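Choosing a Gripper Before the Hardware Arrives

At the Bremham technical center, decisions about robot equipment now begin in simulation. The center advises manufacturers, hospitals and property managers on automation, and it is often asked the same question in different forms: which gripper should be bought, and which arm should carry it. Until recently the answer came from the workshop floor, where each candidate was bolted to a test stand and run until it failed or satisfied its reviewers.

The current comparison was started in March under the direction of Akinyi Minja, who leads the equipment evaluation group. Her team was asked to recommend a gripper and controller for a mobile unit that would tidy offices and meeting rooms after hours. The work includes lifting small items from desks, moving light objects between rooms and leaving chairs undisturbed.

The group considered 4 grippers. The Pedwood is a parallel design with 2 flat fingers. The Clindon uses 3 curved fingers that close around an object from different sides. The remaining candidates, a suction cup from Le Goff and a soft gripper built in the center's own workshop, were included to show how far the results depended on the shape of the hand. Each was paired with the same arm and the same controller, so that any difference could be traced to the gripper.

"A data sheet will tell you how hard a gripper can squeeze," Ms. Minja said. "It will not tell you whether the hand fits between a bottle and a wall."

For that reason, much of the early effort went into the rooms themselves. Hamisi Ndung'u, the engineer responsible for the simulated environments, prepared layouts with a variety of furniture, floor coverings and wall finishes. The objects on the desks and tables were chosen for their shape. Pens are thin and lie flat. A folder offers little edge to hold. A drinking glass is easy to grasp and easy to tip, and its clear sides are hard for a depth camera to read.

The camera proved to be a subject of study in its own right. The team compared a wrist-mounted unit with one fixed to the mast of the mobile base. The wrist camera gave the better view at the moment of contact. The mast camera was more useful for planning, particularly where a high chair back stood between the arm and the desk. The final trials used both, with the controller passing from one to the other as the hand approached its target.

A full trial consisted of 27 tasks, repeated for each gripper. A task was counted as complete only when the object had been lifted, carried to its assigned place and released without touching anything else. Mr. Ndung'u kept the lighting even throughout the first round so that the cameras would not be judged on shadows and grasping at once. A second round, with harsher light, is planned.

Views from the simulated rooms prepared at Bremham.
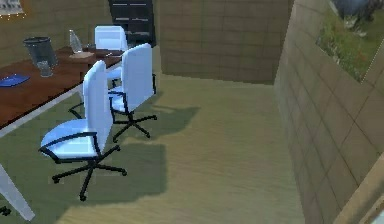
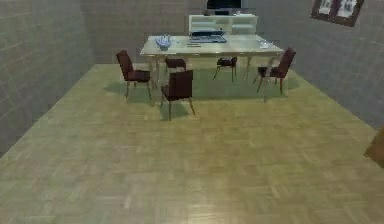
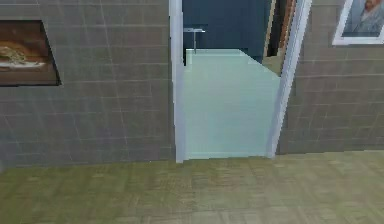 The first round favored the Clindon for bottles and glasses and the Pedwood for almost everything flat. The suction cup performed well on boxes and poorly on cloth. The soft gripper was the gentlest of the group, but it was slow to close, and the controller required separate settings to use it safely.

Ms. Minja's report recommends the Pedwood for the office unit, with a longer set of fingers than the manufacturer supplies as standard. It also advises buyers to treat simulated results as a means of narrowing the field. Friction between a rubber pad and a glass surface remains difficult to model, and the center will repeat the most demanding tasks on a physical arm before any purchase is approved.

Those tests will be carried out in the main workshop. Mr. Ndung'u's group will record the position of the arm and the force at the fingers during each attempt, then compare the records with those produced in simulation. Where the two disagree, the model will be corrected and the affected tasks run again.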